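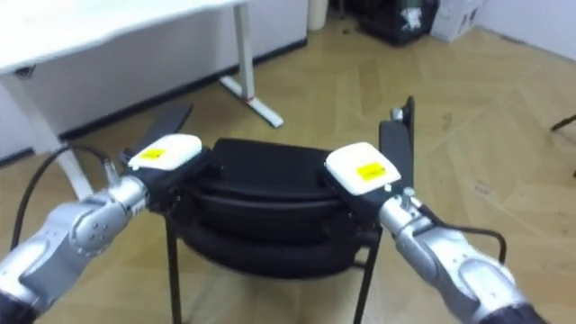

Evaluation of the Nalia Room Reset Package
Robotics Practicum, Final Report
Clendside College

1. Background

Nalia is a software package that runs on a humanoid robot and puts furniture back in its place after a class or meeting. It is offered by subscription, with a setup kit that includes floor markers, a charger and a license for one room. Our group was asked to decide whether the department should keep it after the trial period. We looked at chairs only. Tables are covered by the group working in the Ilbridge building.

2. What the package includes

The task editor is called Jin. The user walks the robot through the room once, marks where each chair belongs, and saves the layout. Jin then builds a list of moves. The trial license allows 2000 moves, and a failed move counts the same as a good one. We think this should be stated more clearly on the order form.

3. Method

We ran the package for 4 weeks in the practice room. A move was scored as good if the chair ended up inside its floor marker and no person had to step in. The chairs had different backs and bases. We tried two ways of holding them: by the sides of the seat, with both arms, and by the top of the backrest. 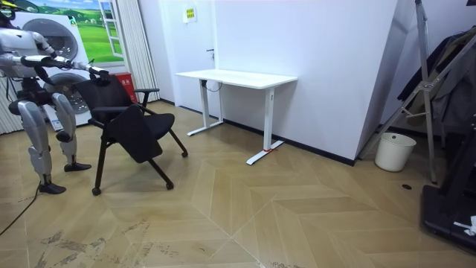 The backrest hold is the default in Jin, and it was the faster of the two on chairs with casters. The chair tends to turn as it is pulled, so the robot often had to stop and correct the angle near the end. The seat hold kept the chair straighter but needed more open floor in front of the robot — a problem in the narrow part of the room.

4. Results

We logged 929 moves. Of these, 170 needed a person to step in. The most common cause was a chair that stopped outside its marker. The second was a lost grip during a turn. We did not log the type of chair for the first week, so we can't give separate rates for each one.

Setup took longer than the manual says. Saving a layout is easy, but changing one chair in a saved layout means marking the whole room again. Support answered our question about this by email and said it is how the current version works.

5. Recommendation

We recommend a second term on the same license, with the seat hold set as the default for chairs without casters. We do not recommend adding a second room until layouts can be edited one chair at a time. The next group should record chair type from the first day and test after a Thursday class, when the room is fullest.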